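Beber em casa também é notícia

Todos os anos, em junho, os jornais publicam a mesma reportagem sobre as festas populares. Quantas cervejas se vendem, quantas sardinhas, quantos litros de sangria. Lá para o fim, num parágrafo curto, aparecem as operações de trânsito e os condutores detidos. Depois passa a época e o assunto fica arrumado até ao Natal.

Tenho um pequeno restaurante há seis anos e vendo álcool. Não escrevo contra quem bebe um copo ao jantar. Escrevo porque a conversa pública sobre bebida se fixa em quatro ou cinco datas e deixa de fora o resto do calendário, que é quando a maior parte das pessoas bebe. 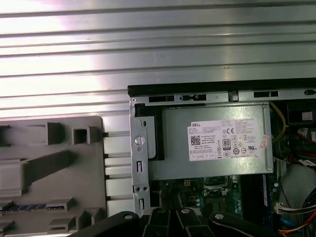

O que mudou foram as entregas

A Grindeo começou a trabalhar na minha zona com uma promessa simples: vinho e cerveja à porta, a qualquer hora até à meia-noite. A Ikix veio a seguir, com descontos para quem encomenda mais de uma caixa. Na minha rua, o estafeta toca à campainha e entrega o saco a quem abrir. Já vi um rapaz de mochila da escola receber duas garrafas sem que lhe pedissem o cartão de cidadão. Se eu fizesse o mesmo ao balcão, pagava multa, e com razão.

Cathal Foley, que distribui bebidas para a restauração, diz-me que a regra é igual para todos e que só falta fiscalizar. Concordo com metade. A regra foi pensada para uma loja com porta e alguém atrás da caixa. Numa aplicação, a pergunta sobre a idade é um quadradinho que se assinala com o polegar.

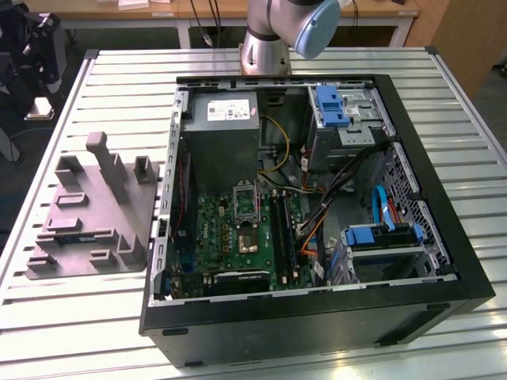 Há também a questão do preço. Uma garrafa que me custa a mim cinco euros chega a casa do cliente por menos do que isso quando há campanha. Não peço que me protejam o negócio. Peço que se fixe um preço mínimo para o álcool, como já se faz noutros países, e que se aplique tanto ao supermercado como à aplicação e ao café da esquina.

Lahcen Ashour, meu sócio, não bebe e acha que dou demasiada importância ao assunto. Para ele, quem quer beber arranja sempre maneira. É verdade para alguns. Para muitos outros, ter de vestir o casaco e sair à rua ainda chega para ficar pelo primeiro copo.

A verificação da idade devia ser feita à porta, com documento na mão, e a empresa devia responder por cada entrega em que isso falhe. Por mim, começava-se por aí, antes das festas de junho.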